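Threads > Automation > Site visits > Skarkley open day, Clivley

1/ Notes from the Skarkley open day in Clivley, September 2020. I was there for the table-clearing demo and the session on their data pipeline. Mostly numbers and setup details, for those who asked what the workflow looks like up close.

2/ Format: small groups, one room, one long table. You get a short talk, then you stand near the wall while they work. Questions are allowed between runs, not during them. The group before mine ran over, so our talk was cut to the slides with tables on them.

3/ The task is moving tableware from one end of the table to the other. Bowls first, then bottles, then small loose items. They keep ordinary clutter on the table during runs and don't tidy it for visitors.

4/ I asked whether the clutter was scripted. Partly. There is a list of required items, and anything else can stay as long as it's logged in the run notes. Food is allowed in the bowls.

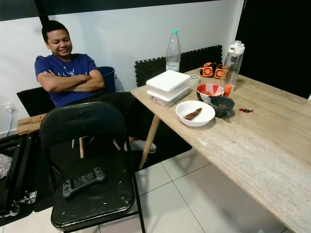

The long table, controller on the folding chair.

5/ Software is called Skedex. It does three things I could confirm: schedules runs, tags each one with the operator and the item list, and flags runs where a camera dropped data. It does not grade the runs. Grading is done by hand the next morning.

6/ Lương gave the pipeline talk. A batch is 300 runs. Of each batch, 50 are held back and never used for training. The held-back runs are picked before the batch starts, so nobody can steer the easy ones in.

7/ Total to date on this task: 2996 runs. I asked why not a round number. Four were deleted after a clock fault put the wrist video and the joint log out of step. They tried to realign them by hand, gave up, and wrote it down. Good answer.

8/ Most of the questions from the group were about the head camera. I was more interested in the wrist. It gets very little context. Close to an object you have a piece of gripper, a lot of dark background and one or two edges to work from.

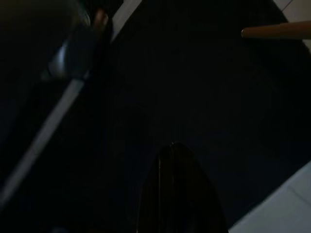

9/ Their fix is simple. The policy takes the head view and the wrist view together, and the wrist view counts for more as the gripper closes in. Lương showed a plot with the wrist view switched off. Success on bowls dropped slightly. Success on caps and wrappers fell apart.

10/ Exposure is locked at the start of each run. Auto exposure was tried and dropped – with a dark background filling most of the view, it kept brightening until the pale surfaces washed out. I've seen the same thing on conveyor work, and we also ended up locking it.

11/ Failures get more floor time here than at most open days. One slide listed them by cause: slipped grasp, wrong item, operator stop, timeout. Slipped grasp was the longest bar. Clear bottles were the worst item on the list, bowls the best.

12/ Stop procedure: the operator calls it out loud, then stops. The call is on the audio track, which makes those runs easy to find later. Cheap idea, and I'm taking it home.

13/ Room layout matters more than I had assumed. The table is set at an angle to the walls, so the head camera gets the long side of it and the far end in one view. They moved it there after the first batch. 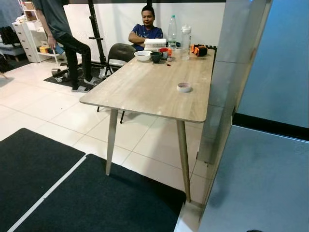 14/ Things I would still like to know:
– how the item list changes from one batch to the next
– whether two people grading the same run agree
– what happens when the table height changes

15/ The second one did get asked. The reply was that a second grader starts in October. Until then it is one person's call, and they said so without being pushed.

16/ Next target is another 300 runs with a different set of bowls. Same table, same held-back rule. They plan to publish the item lists but not the video.

17/ Slides go out to everyone who signed in. If you signed in and got nothing, check the address you wrote down. Mine had a typo.

Comments (4)

pkt_loss: Did they say what frame rate the wrist camera runs at?

Nneka Okonkwo: I was in the group after yours. We got the full talk, and the failure slide had one more row for us, "cable snag." Shortest bar on it.

gearmotor_dan: Calling the stop out loud is great. We use a pedal and half the presses never make it into the log.

tallyframe: Re 14, table height. Please post if you hear back. Ours broke completely with a small change.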